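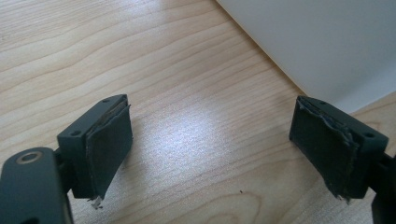
Light wooden tabletop, Wernton.

Report on the Visit to the Karunaratne Furniture Works, Wernton

Submitted by Bontu Fikre, Office of Facilities and Furnishings
2019-10-13

The Office of Facilities and Furnishings accepted an invitation to attend the open day at the Karunaratne furniture works in Wernton. The purpose of the visit was to review the production of tables for reading rooms and study areas before the current supply agreement comes up for renewal in February. The visit took up most of one working day and covered the lumber yard, the machine hall, the finishing rooms and the repair department.

The works produces around 3,000 tables a year, most of them for libraries, colleges and public offices. Visitors were received by the plant manager, Blandine Arnaud, who gave a short account of the site. Production moved to Wernton from Prultholm when the older building could no longer be heated to the standard required for glue work. The Prultholm building is still used for storing lumber.

Lumber Yard and Machine Hall

Boards arrive rough-sawn and are stacked with spacers under an open roof. Moisture is measured on arrival and again before the boards are moved indoors. Ms. Arnaud stated that drying is the stage at which most losses occur, and that boards with end splits are cut down for drawer parts or table aprons.

In the machine hall the boards are planed, matched for color and glued edge to edge. Matching is still done by eye. Two members of staff lay out the boards for each top under daylight lamps and mark the order in pencil on the underside. The delegation asked whether tops for a single room could be drawn from one delivery of lumber. The works can do this for orders placed at least one season ahead, and our next order should be prepared with that in mind.

Corners may be ordered square or rounded. Rounded corners are recommended for rooms with heavy foot traffic, and the difference in price is small. Our own branch libraries have reported chipped corners on the square model for several years.
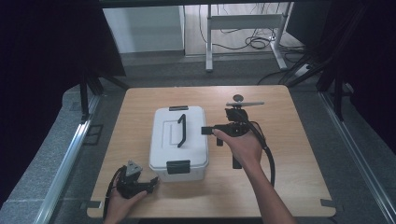

Finishing and Load Testing

The Sestitz range, which the office now buys, is offered with either an oil or a lacquer finish. The oil finish needs a new coat every year or so but can be repaired in place. The lacquer needs little care until it is damaged, at which point the whole top must be sanded back.

Each new table design is loaded with 400 pounds of sandbags and left overnight, then checked for sag and for movement in the leg joints. The delegation was shown the test log for the past three years. The entries were complete and signed, and failed tests had been recorded along with the change made afterward.

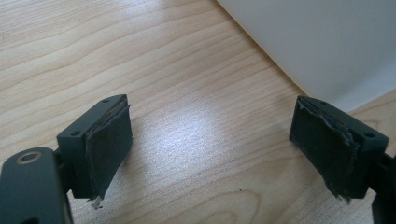 Repair of worn tops was the subject of most interest to the delegation. The works accepts its own tables back for sanding and refinishing, and it will also quote for tables by other makers after an inspection. The choice of color affects how often this is needed. On a light wooden tabletop such as the one shown, ink and cup rings would stand out sooner than on a dark stain — but a light top can also be spot-sanded and oiled without leaving an obvious patch. Ms. Arnaud advised keeping a written record of the finish used on each table. We do not hold such a record for the furniture bought before the present agreement.

The office's inventory lists 2,450 tables across all sites. A trial return of tables from the main reading room is proposed, with the cost of transport to be quoted separately. The delegation also requests that sample boards in both Sestitz finishes be placed at the public desk for one term so that staff may comment on them.

Ms. Arnaud has agreed to send the price list for rounded corners and the care instructions for the oil finish. Both will be added to the supply file when they are received.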